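Puesta a punto de una pinza de mano de dos dedos: almohadillas, pivotes y cierre

Publicado el 18 de septiembre de 2018

Llevo ya una buena temporada usando las pinzas Tristo en casa y en el taller, y me habéis escrito unos cuantos preguntando cómo las mantengo para que cierren parejo. Así que va todo seguido, tal como lo hago yo, con mis manías incluidas. Uso dos, una por mano, y el mantenimiento es el mismo para las dos.

Lo que necesitáis: un destornillador pequeño que ajuste bien (¡por favor, no el del cajón de la cocina!), alcohol isopropílico, un paño que no suelte pelusa, fijador de roscas suave y un pelín de grasa de litio. Las almohadillas de recambio las compro en Nover, que las manda sueltas.

Primero, las almohadillas. Si la goma está brillante o lisa en la punta, ya no agarra, por mucho que apretéis el gatillo. Pasad el paño con alcohol siguiendo las estrías, nunca a lo ancho, y dejad secar 7 minutos antes de tocar nada. Si después de limpiar sigue resbalando, toca cambiar. La vieja sale tirando desde la base hacia la punta. Yo las cambio cada 3,000 cierres, aunque con piezas ásperas he tenido que hacerlo a los 2,000. Cambiadlas siempre por parejas, que una nueva contra una gastada tuerce todo lo que coge.
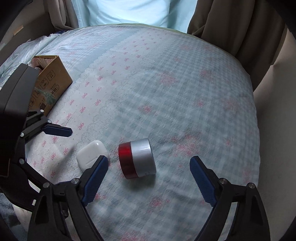
Luego vienen los pivotes, que es donde más gente mete la pata (yo el primero, en mi estreno apreté tanto que los dedos se quedaban a medio camino). Abrid la pinza del todo y moved cada dedo de lado con la mano, sin forzar. Si notáis holgura, hay que apretar. El truco es ir por octavos de vuelta y alternando, un poquito en el izquierdo, un poquito en el derecho, y probar el gatillo entre medias. En cuanto el dedo vuelve perezoso os habéis pasado: aflojad ese último octavo y listo. Una gota de fijador en la rosca, quitad lo que sobre y dejadla quieta toda la noche.

La grasa, poquísima. De verdad, una cabeza de alfiler en cada articulación, abrir y cerrar 30 veces y retirar con el paño lo que asome. Si se os va la mano acaba en la almohadilla y vuelta a empezar con el alcohol. En diciembre, con el taller helado, la grasa se me pone espesa y los primeros cierres van duros; dejo la pinza un rato dentro de casa y se le pasa.

Toca ahora comprobar que los dos dedos llegan a la vez. Cerrad despacio sobre una tira de papel y tirad de ella. Si un lado la suelta antes, el varillaje está desfasado. En mi modelo se corrige con el tornillito que hay bajo la tapa del mango: media vuelta a la derecha adelanta el dedo izquierdo, media a la izquierda lo retrasa. En las Enavach creo que va al revés, así que mirad el manual antes de girar nada.

Y para terminar, la prueba con objetos. No la hago sobre una mesa dura, me gusta más algo blando como una colcha, porque la superficie cede, el objeto se hunde un poco y hay que meter los dedos por los lados con cuidado. Si la pinza se porta bien ahí, en la mesa va sobrada. Cojo siempre cosas muy distintas entre sí, una lisa y plana, otra redonda que ruede. Las cojo primero con una pinza, después con la otra, y al final me las paso de mano a mano en el aire.

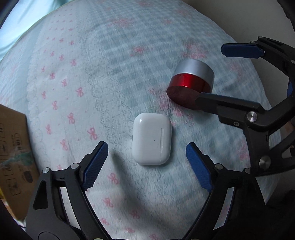 El estuche de los auriculares, entre las puntas de los dedos y sin que lo toquen.

Fijaos en tres cosas durante la prueba. Una, si el objeto gira al cerrar: eso es que un dedo llega antes, volved a la tira de papel. Otra, si se escurre hacia delante, que casi siempre es almohadilla sucia. Y la tercera, si la punta se engancha en la tela, entonces estáis entrando demasiado bajo, o hay una esquina de goma levantada que conviene pegar antes de que se arranque entera.

Con lo liso tened un poco de paciencia. Un estuche brillante se os va a escapar unas cuantas veces aunque la pinza esté perfecta, hay que pillarlo por el centro y cerrar sin prisa. Con lo redondo, mejor atravesar los dedos respecto al eje y no apretar hasta tener los dos bien apoyados.

Yo apunto cada cambio de almohadilla y cada apriete en una libreta que cuelga junto al banco, con la fecha y cuál de las dos pinzas era. También les he puesto nombre con rotulador por dentro del mango (la derecha es Ryu, la izquierda sigue sin nombre, se aceptan ideas en los comentarios).

Para guardarlas, abiertas y con las almohadillas sin tocar nada. Si las dejáis cerradas semanas, la goma coge la marca de la otra y luego no asienta bien. La próxima entrada será sobre el muelle del gatillo, que la mía ya empieza a chirriar.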